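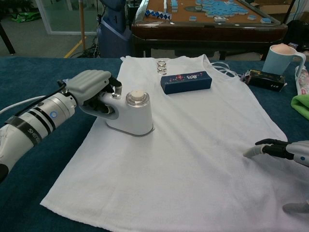
Ticket 168. Steamer gripped by the handle, shirt flat on the table.

Summary: Garment steaming task stops between grasp and first stroke
Component: Alero task planner
Also affects: Parri hand controller
Status: Open, workaround available
Owner: Berwyn Kemeys
Related: 169 (cloth edge pinch, right hand)

Reported behavior

Task is "steam one sleeveless top, laid flat." Alero accepts the task and generates a plan. The left hand closes on the steamer handle and Parri reports a stable grasp. Alero then requests a lift and receives no valid path. It re-plans, requests the same lift again, and stops with "no collision-free approach to garment."

The garment is already under the steamer when this happens. The planner has the shirt registered both as the work surface and as an object to be kept clear of, so any tool that starts out resting on it is in violation before the arm moves.

Expected behavior

Lift the tool straight up off the fabric, move to the hem, start strokes toward the neckline, keep the head off the metal at the neckline.

Steps to reproduce

Load the steaming task with the default household profile.
Lay the garment flat on the mat, neckline toward the far edge.
Stand the steamer upright on the fabric.
Start the task with the left hand assigned to the tool.
Wait for the grasp to be confirmed. The stop follows on the second lift request.

If the steamer starts on the bare mat, the lift succeeds and the failure moves to the stroke stage. See below.

First pass

Checked the grasp first. Slip signal is flat through the close and hold. Finger torque is inside limits. Parri ruled out for the lift failure.

Checked the object list next. Alero had one entry for the shirt, one for the steamer, one for the box lying on the shirt below the neckline, and one labeled "unknown, rigid" at the neckline. The last is the column of metal rings. They are part of the garment. The segmenter splits them off because they're shiny and stiff and the fabric is neither. As a separate rigid object they get a keep-out margin, and that margin covers most of the upper chest of the shirt.

The box is a real separate object and gets the same margin. Between the two there is very little of the top half of the garment left that the planner will agree to go near.

Checked the cords. White cord on white fabric at the right shoulder. Not segmented at all. The planner believes the shoulder ends at the strap. A stroke in that direction would drag the cord, and depending on the pass the cord could catch on the tool head. Logged here, not fixed here.

Second pass

Split the shirt entry into "surface" and "edge." Surface no longer counts as an obstacle for a held tool. Lift request now passes with the steamer standing on fabric.

Merged the rings into the garment by hand in the object editor. Keep-out margin disappears, which is too much, as the head should still not be pressed on metal. Added a soft zone at the neckline instead. Alero treats soft zones as high cost and will cross one if the detour is long enough. It crossed this one on the second stroke. Raised the cost. It now goes around, and leaves the strip beside the rings unsteamed.

A person would lift the rings with the other hand and steam behind them. There is no such move in the library.
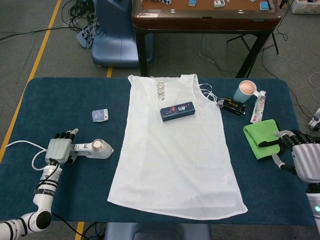 Page last changed: May, 16:02, B. Kemeys

Clutter

Both ends of the table matter here. The mug, the toothpaste tube and the green cloth are all within the right arm's working area, and the right hand is assigned to hold fabric taut during strokes. With the hand at the edge of the cloth, as in the view directly over this section, the forearm is on the wrong side of the work for holding the shirt. It has to back out to the right and come in again over the shoulder cords.

Alero does not plan that as one move. It plans the release, then the retreat, then looks at the table again, and on looking again it sometimes picks the green cloth as the garment. The cloth is the highest-contrast fabric on the mat. A thin white top that is slightly see-through over a dark teal mat gives the segmenter a patchy outline, and the confidence score drops wherever the mat shows through. Changed the garment prompt from "cloth" to "sleeveless top." Wrong picks stopped for this layout. Not tested with other garments.

The smaller box near the right shoulder is handled correctly. The flat packet on the left of the mat is missing from the object list in most passes. It is too thin to register in depth and gets folded into the mat. Low risk unless the left forearm comes down low, in which case it will be pushed.

Cable

The steamer cord is not modeled. The arm's own cable is, as a fixed sleeve around the wrist. When the wrist rolls past its midpoint the modeled sleeve rolls with it and the real cable does not. No snag recorded so far. Set a roll limit in the household profile as a precaution. The limit costs reach at the far left corner of the mat.

Heat and water

All passes in this ticket were run as motion only, heater off. Nothing below should be read as a statement about how well the shirt was steamed. Zivent, which does the scoring, measures wrinkle depth before and after, and its output for these passes is meaningless and has been removed from the report.

Do not run with the heater on until the soft zone problem is closed. The planner has no concept of dwell time. If it stops to re-plan with the head over the fabric, it stays there.

Workaround

Start the steamer on bare mat, to the left of the garment.
Clear the box off the garment.
Move the mug, tube and cloth out of the right arm's area.
Tuck the shoulder cords under the straps.
Load the profile with the split garment entry and the roll limit.
Set the garment prompt to name the item.
Run heater off first and watch the neckline strokes.

With all of that done, the task runs to the end of the stroke list. It should be noted that by then a person has cleared the table, arranged the shirt, and put the tool where the arm can use it, and will have to go over the neckline themselves afterward.

Reply to question from Vurnus

Vurnus asked on this ticket whether steaming can be listed as a supported household chore in the next profile release.

Recommendation is no. Grasping the tool is supported. Moving it over a flat garment on a cleared table is supported with the profile changes in this ticket. The chore as a customer would understand it includes finding the garment among other things, dealing with trim and cords, turning it over, deciding that it is done, and parking a hot tool somewhere safe. Turning over and parking are not implemented. Deciding it is done depends on Zivent, which has not been tried on sheer fabric.

The same question was raised for wiping and folding under 169. The answer there is better, as a wrong stroke with a cloth does no damage, but the edge pinch is unreliable when the cloth is already folded and the hand takes an unknown number of layers. Suggest listing wiping as experimental and leaving folding and steaming off.

Vurnus also asked if a hanging garment would be easier. For the tool arm, yes: a steamer is meant for it. For the holding hand, no, since the fabric swings away from contact and Parri reads that as a lost grasp. Could be reopened as its own ticket if someone wants to pay for a stand.

Remaining work

Rigid trim on soft garments: segmenter needs a parent link so rings, buttons and buckles stay attached to the item. Assigned to Kemeys.
Soft zone cost: needs a hard floor so it cannot be bought out by a long detour. Assigned to Kemeys.
Thin cords: unassigned.
Dwell limit for heated tools: blocking. Unassigned.
Steamer cord model: unassigned, low priority until a snag is recorded.
Packet and other flat items on mat: moved to the general depth backlog.

Ticket stays open. Do not close as duplicate of 169; the pinch fault is in Parri and the lift fault is in Alero, and they only look alike in the operator log, where both print as "garment approach failed."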